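Ein Nachmittag bei Nolte: Greifer, Arme und Kameras im Vergleich

Im Januar war ich mit einer kleinen Gruppe von unserem Arbeitskreis zu Besuch bei der Firma Nolte, die seit einigen Jahren Roboterarme für Küchen und Kantinen prüft. Ich schreibe diesen Bericht für alle, die nicht mitfahren konnten. Deutsch ist nicht meine erste Sprache, ich bitte deshalb um Nachsicht, wenn ein Fachwort nicht ganz richtig sitzt.

Wir sind um 13 Uhr angekommen. Nach Kaffee und einer kurzen Unterweisung zur Sicherheit gingen wir in die Halle. Dort stehen 3 Arme auf festen Tischen, alle mit demselben Flansch, damit man die Greifer schnell wechseln kann. Das Wechseln durften wir selbst probieren. Beim Greifer von Lenent geht es mit einem Hebel, beim Greifer von Bandum mit vier Schrauben. Ich habe für die Schrauben ziemlich lange gebraucht, auch deswegen, weil das Kabel für den Kraftsensor im Weg war.

Der Greifer von Lenent hat zwei parallele Backen mit einer Auflage aus Silikon. Er schließt schnell und hält flache Gegenstände sehr gut. Bei runden Griffen war ich weniger zufrieden: Ein Kochlöffel drehte sich zwischen den Backen, sobald wir ihn am Ende belastet haben. Der Greifer von Bandum hat drei Finger und ist langsamer, aber er umfasst den Griff von mehreren Seiten. Mit ihm blieb derselbe Kochlöffel ruhig. Dafür kann man mit ihm kaum ein Blech von einer glatten Platte aufnehmen, die Fingerspitzen sind zu dick.

Für den Vergleich führt Nolte ein Protokoll, das an der Wand hängt. Jeder Gegenstand wird mit jedem Greifer 100 Mal aufgenommen und wieder abgelegt. Bis zu unserem Besuch waren es zusammen 1.435 Versuche, davon 657 mit dem Greifer von Bandum. Die Reihe war also noch nicht fertig, und man wollte uns keine Quote nennen. Das fand ich korrekt, auch wenn einige in der Gruppe gerne eine Zahl mitgenommen hätten.

Am meisten habe ich im Teil über die Kameras gelernt. Nolte vergleicht eine Kamera am Handgelenk des Arms mit einer Kamera in Kopfhöhe. Die erste sieht den Gegenstand kurz vor dem Greifen sehr genau, aber sie verliert die Umgebung. Die zweite sieht die ganze Arbeitsfläche, dafür verdecken die Arme manchmal genau die Stelle, die man braucht. Als Material für die Kopfhöhe dienen Aufnahmen aus echten Küchen, in denen mit beiden Händen gearbeitet wird.
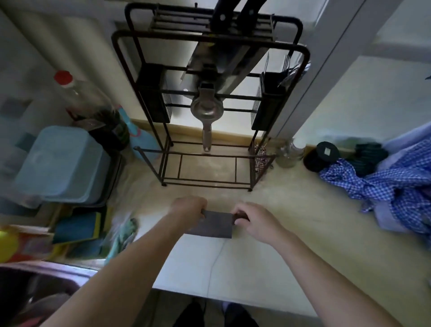 Foto: Nolte, Versuchsküche

Über das Hackmesser haben wir lange diskutiert. Eine Hand liegt an der Oberkante der Klinge, die andere am Griff, und so wird es waagerecht knapp über der Platte gehalten. Für einen Arm mit zwei Backen ist schon das schwierig, und die Aufgabe verlangt eigentlich zwei Arme, die sich abstimmen. Dazu kommt das Metall: Das Blech oder Brett aus Edelstahl im Gestell dahinter spiegelt, und mit Spiegelungen hatte die Tiefenkamera in der Halle große Mühe. Auf dem Bildschirm sahen wir bei einem ähnlichen Blech nur ein Loch ohne Messwerte. Auch die Gabeln im schwarzen Gitterkorb sind kein leichtes Ziel, die Zinken zeigen in verschiedene Richtungen und das Gitter ist fein.

Zum Schluss kamen die Steuerungen. Der ältere Regler läuft auf einem Unix-System und wird über die Kommandozeile bedient, der neuere hat ein Tablet mit großen Tasten. Ich habe beide ausprobiert. Mit dem Tablet konnte ich den Arm nach wenigen Minuten bewegen. Beim älteren musste ich die Befehle von einem Blatt ablesen, aber ich konnte die Schließkraft feiner einstellen, und bei einem Pappbecher machte das einen deutlichen Unterschied. Der erste Becher war mit dem Tablet schon zerdrückt.

Praktische Hinweise für die nächste Gruppe: Feste Schuhe sind Pflicht, Schals und lange Ketten muss man ablegen. In der Halle ist es laut, darum besser die Fragen vorher aufschreiben und im Besprechungsraum stellen. Eigene Gegenstände zum Testen darf man nach Anmeldung mitbringen, sie sollen höchstens so groß sein wie ein Schuhkarton. Wir hatten leider nichts dabei. Um 17 Uhr war die Führung zu Ende, der Bus zum Bahnhof fährt direkt vor dem Tor ab.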